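Foro Wirkora > Automatización > Robótica de servicio
Tema: ¿Manipuladores para tareas de habitación? Estado real

jelier_mto
08/11/2018
Llevo el mantenimiento de un hotel de 40 habitaciones y me han pedido un informe sobre automatización de limpieza. Aspirado de pasillos lo doy por resuelto. Mi duda es la manipulación: papeleras, objetos en el suelo, ropa de cama. Todo lo que encuentro son folletos. ¿Alguien tiene datos de ciclo?

Aebischer
Datos de ciclo publicables no hay, o los hay en condiciones que no sirven para un informe. Los integradores miden desde que la pinza está sobre el objeto. El desplazamiento de la base, la localización y los reintentos quedan fuera del cronómetro. Pide siempre tiempo puerta a puerta.

zusteren
Discrepo en parte. El tiempo por ciclo es secundario si la máquina trabaja con la habitación vacía entre la salida y la entrada. Lo que hay que pedir es la tasa de intervención: cuántas veces tiene que entrar una persona a terminar lo que se quedó a medias. Con una intervención cada 20 habitaciones se puede organizar un turno. Con una por habitación, tienes un carro muy caro.

Aebischer
De acuerdo con la tasa de intervención, pero no la separes del tiempo. Un brazo que reintenta una toma seis veces no genera intervención y te bloquea la habitación igual.

S. Vishwakarma
Trabajo en pinzas paralelas. Las papeleras tienen dos problemas distintos que se suelen mezclar. El primero es el residuo: papel arrugado y envases, de geometría desconocida pero tolerantes, porque da lo mismo deformarlos. El segundo es la bolsa: película fina, sin forma propia, doblada sobre el borde. Con dos dedos rígidos el primero es abordable. El segundo depende mucho de por dónde se agarre.
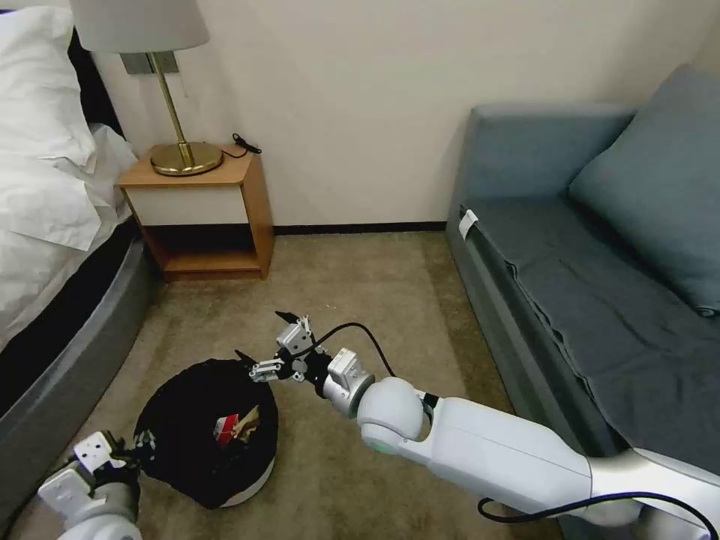

Brazo izquierdo en el borde de la papelera, con la bolsa cogida. Pinza derecha abierta.

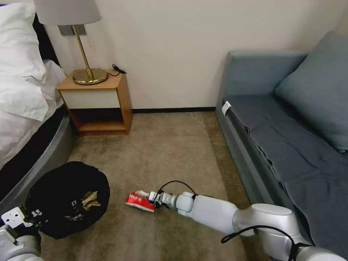 Al envase rojo y blanco de la segunda no hay que calcularle la fuerza con mucho cuidado. Si se aplasta entre los dedos, la toma incluso mejora. Un vaso de cristal en la misma moqueta sería otro problema.

jelier_mto
¿Qué parte del vaciado de una papelera resulta más difícil para un brazo con pinza de dos dedos?

S. Vishwakarma
Colocar la bolsa nueva. Sacar la usada es agarrar el borde y tirar hacia arriba, con margen de error. Para poner la nueva hay que separar dos láminas pegadas, abrir la boca y pasarla por todo el perímetro sin perder la tensión, y eso exige dos puntos de agarre coordinados y alguna medida de fuerza en la muñeca.

tornillo213
Yo lo veo más simple. En taller llevamos años con robots y nadie les pide que pongan bolsas. Se cambia el utillaje: papelera sin bolsa, con cubeta extraíble y asa. El brazo coge el asa, vuelca y devuelve. Tarea resuelta con una trayectoria fija.

zusteren
Trayectoria fija respecto a qué. En tu célula la pieza está referenciada. En una habitación la papelera aparece donde la dejó el huésped. La cubeta con asa ayuda, pero la percepción sigue haciendo falta.

tornillo213
Un marcador en la tapa y una cámara. No hace falta más para localizar un cilindro.

Aebischer
Para localizarlo, no. Para llegar, sí. Entre cama y sofá el espacio libre es pequeño y el codo barre bastante volumen. Quien haya planificado con dos brazos sobre una misma base sabe que la colisión entre ellos aparece antes que la colisión con el mueble. Y si además hay mantas colgando, la base móvil tiene que guardar distancia.

jelier_mto
La cubeta la puedo proponer. Cambiar las papeleras me cuesta menos que cualquier robot. ¿Y la cama?

S. Vishwakarma
La cama déjala fuera del informe, o ponla como línea aparte sin plazo. Recoger ropa usada y meterla en un saco es plausible. Hacer la cama con calidad de hotel, en tiempo de hotel, no lo he visto.

zusteren
Para el informe yo haría una prueba acotada en febrero, con temporada baja: solo papeleras y objetos sueltos en el suelo, 2.000 tomas como mínimo, registrando cada reintento y cada intervención por separado. Con menos tomas los fallos raros no salen, y son los que paga mantenimiento.

tornillo213
Y la misma prueba con cubeta y con bolsa. Apuesto por la cubeta.

jelier_mto
Anotado. Paso la propuesta a dirección con las dos variantes y el registro de reintentos. Si la aprueban, abro otro hilo con las hojas.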